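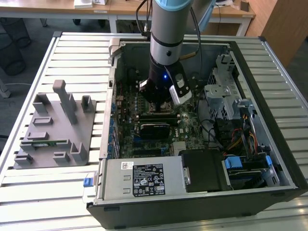
*Last edited: Wednesday, 9:40 pm*

OK, arm thread! Project name is Kekari, it lives in our shared workshop in Totville, and I'm having way too much fun with it.

**1/** Goal: get the arm to do PC assembly on an old Dell tower lying on its side. Small parts wait on a gray printed fixture next to the case so the arm always knows where to look.

**2/** The fixture is my favorite bit. I'm on version 3 and the slots finally have enough slop that a memory stick doesn't jam on the way out (version 2 was basically a clamp, oops).

**3/** Approach speed is capped at 600 in my config until it's over the board, then it crawls. Socket pins scare me!

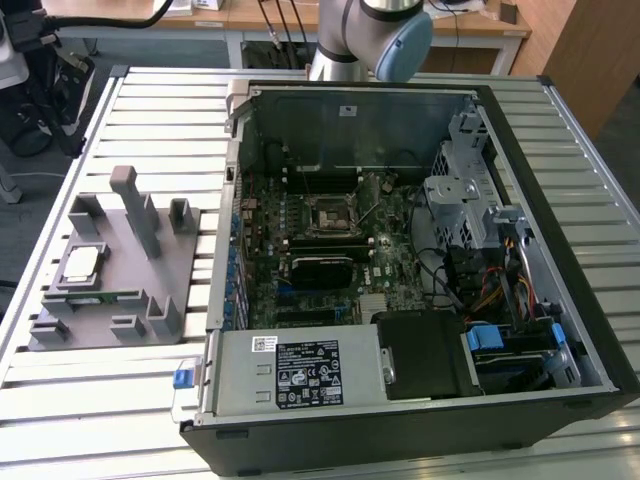 Stavros Sotiropoulos asks why I don't teach every position by hand and skip the wrist camera.

**4/** Fair question, Stavros! I tried that first. Somebody bumps the tower a hair and every taught point is wrong. With the camera I re-find the board at the start of each run, and it takes 2 seconds.

**5/** Fadi Hakim wrote the re-find script, I just keep breaking it. Glare off the aluminum rails was throwing it off, so we now mask out everything outside the case.
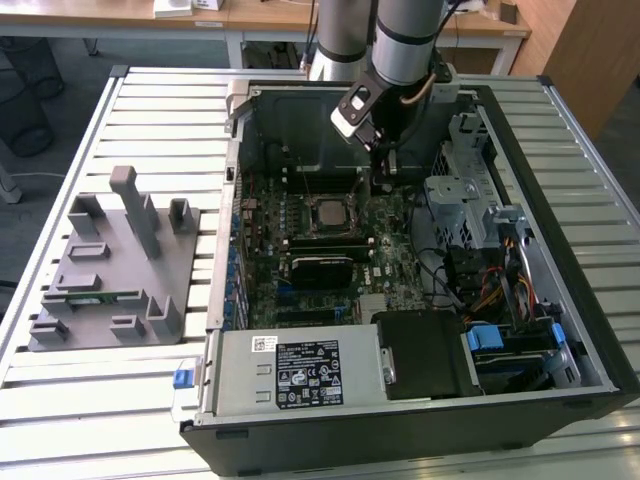 **6/** Next up is force limits. I want it to back off and try again when a part goes in crooked, and right now it just stops and waits for me. Will post the config once it's less embarrassing.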